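**Medve sorting project: progress report to Ludex, December**

Prepared by Tiruwork Yilma

We now have 2,087 recorded examples of parts being moved by the two-arm cell at Grurkau. That is the number you asked for, and I would ask you not to lean on it too hard. It says how many recordings were saved. It says very little about how many are worth training on.

Kidus Lencho went through a batch of 20 picked at random and threw out 8. Most of those had long pauses where the operator was clearly deciding what to do next, and in two of them the wrong arm was used for the side the part was on. If the whole set looks like that batch we have a problem, but 20 is a small batch and I don't want to scale it up into a headline either.

## Collection

The mix of parts is wider than it was in the last report. Plumbing pieces and metal boxes now go out on the mat along with the electrical parts, and the tray gets shifted and turned between recordings.

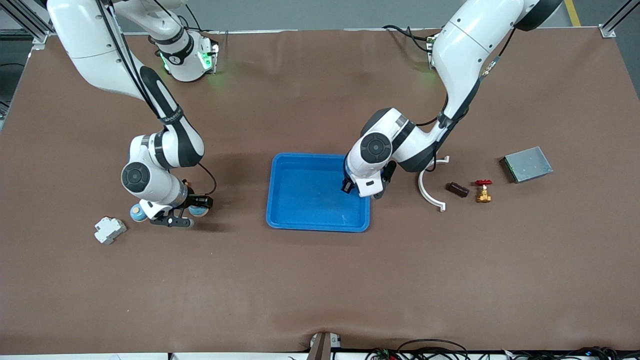 *Both arms at the work table, with the blue tray, a gate valve and other mixed parts.*

I pushed for the wider mix and I'm still in favor of it, though it has slowed us down. The valve has an awkward shape for a two-finger gripper, and operators disagree on where to take hold of it. Kidus thinks the model will benefit from seeing several ways. I think it may end up averaging them into one bad one — we have no evidence for either view yet.

The wrist cameras worry me more. With the fingers open, parts low in the view can end up mostly behind them, and the tray is often only half there. Zutonau's setup guide treats the wrist view as the main input for the last part of the grasp. I'm not convinced it should be for crowded layouts like the one below, where the emergency stop sits close to the push buttons.
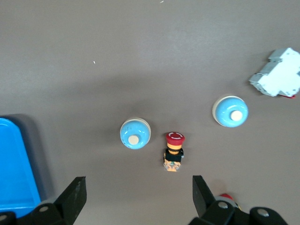
## What we will do next

- Review a larger share of the recordings before adding more. Kidus has written a short list of reasons for rejection so that both reviewers score the same way.
- Settle on one grasp for the valve, or drop it from the set.
- Train once with the wrist views and once without, on the same recordings. Roughly 2 weeks, if the training machine is free.

## Request

Please hold off on raising the target for the next period. I would like us to report accepted recordings in place of saved ones, starting with the next report, and the figure will be lower than the one at the top of this page.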